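Score the table, too

The rules for this year's student manipulation contest came out on February 12, 2025, and they run to 9 pages. I teach the evening robotics class that enters a team, and I have read them twice. My complaint concerns page 4, where the scoring is set out. A run earns points for the object being picked up, moved and released inside the target area. The state of the table at the end of the run earns nothing.

This is a poor rule. I would like it changed before the regional round in March.

Our students work with soft objects this term. A rigid block is forgiving: it has flat faces, it stays the same shape, and a position error of a few millimetres does no harm. Fabric folds when the fingers close. It hides its own edges from the camera. It can drag whatever is attached to it or lying under it, and the planner, which has been told only about the object, has no term for the rest.

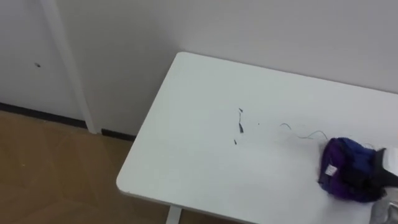
A team that wants to win under the present rules will treat everything else on the surface as irrelevant. Thread, scraps, packaging and paper do not appear in the score, so they do not appear in the code either. Students are rational about this. Last year our group logged 251 complete runs with their controller, called Trernlow, and the log has one column for the result. Success or failure. A run that placed the object correctly and swept a bag on to the floor was entered as a success, and by the rules it was one.

The usual defence is that extra criteria make judging slow. I accept that judging time is limited. The Vasau league, where we entered a team two seasons ago, dealt with it by taking one photograph before the run and one after. The judge compared them and removed up to 10 points for anything disturbed. It was coarse, and there were arguments about shadows, but the teams began to plan their approach paths with some care – ours included.

A second defence is cost. Clutter needs better sensing, and some schools cannot pay for it. Our depth camera and its Skurnix mount came to 3,320 in the club accounts, and I would not ask a new club to match that. But a clear-surface penalty does not need depth. A fixed overhead camera and simple image subtraction will tell a team whether it has moved something it should have left alone.

I would also let teams declare before the run which items they mean to move. If the packaging has to be pushed aside first, say so and do it on purpose. The mark then depends on whether the robot did what its authors said it would do, and a student can write a test for that.

Comments on the draft rules are open until the end of the month. I have sent mine in.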